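Notebook, bimanual cell, Tuesday
Task: croissant to plate, two arms, teleoperated

Picked up from the afternoon block. Target for this set is 100 accepted episodes, split over the plate positions in the sheet.

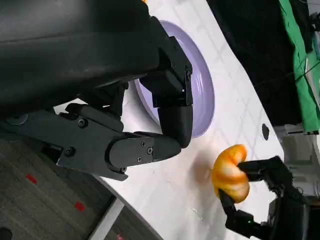 The main question this week is what the left arm should be doing while the right arm carries. In the first block each operator settled it privately. Radosław Śliwiński keeps the left gripper over the plate until the right one arrives, then backs it out. I was parking it before the right arm had closed on the croissant. Both end with the toy on the plate and both pass the success check, so the difference went unnoticed until I plotted left wrist height against time and got two clean bundles of curves.

A policy trained on the mixture will probably hesitate between the two. We had the same trouble on the Bondus set, where the arm stopped halfway between two approach directions and stayed there until the time limit. I would prefer to fix it at collection.

Agreed rule, from this block onwards:

Left arm stays near the plate until the right gripper has a closed grasp and the toy has left the table. Then it retracts, up first, then back towards its own base. Right arm does not begin its descent over the plate until the left has stopped moving. No handover between grippers in this task, even if the right grasp is poor. A poor grasp is put down and retried once. A second failure ends the episode and it is labelled as failed, not deleted.

Grasp notes. The toy is soft and the finger gap at closure depends on which lobes are pinched. The closed/open flag in the Nemesia logger is computed from gap alone, with a threshold carried over from the rigid cup task. On a thick part of the croissant the flag stays at open throughout the carry. I have raised the threshold for this object only and added motor current as a second condition. Old episodes can be relabelled from the raw streams; the script is in the task folder but has not been run on everything.

Pinching top and bottom gives a steadier carry than pinching along the length. Along the length it tends to rotate during the move and lands on the rim. I have not made top and bottom compulsory, as we want some spread in the grasps. Note the grasp type in the comment field.

View from the left wrist. When the left gripper is close over the plate, its own fingers and housing hide much of the rim, and the plate is seen at a steep angle. The right gripper with the toy remains in view further off. For placing, the left wrist stream is therefore weak exactly when the edge of the plate matters most, unless the retract is done early enough. That is a second argument for the rule above. The overhead stream covers the gap, but Uchida's ablation drops it, so the wrist streams have to stand by themselves in that run.

Timing. Episode cap is 800 steps. Radosław's episodes finish well inside it. Mine are longer, mostly waiting before the grasp. Idle steps at the start are now trimmed to 10 before first motion. Pauses in mid-episode are left alone.

Rejected today: one episode with dropped packets on the right arm, and one where I touched the foot pedal early and the recording closed before release. Both are in the rejects folder with a reason.

To do:
Run the relabelling script over the first block and compare success labels by hand on 20 episodes.
Tag first-block episodes by left arm behaviour so they can be left out of training.
Ask Useck for the newer teleop build — the current one still resets gripper scaling on reconnect.
Second plate height, if the spacer has been cut.

Plate positions 1 to 4 done. Resume at 5, left arm homed, threshold file loaded by hand after restart.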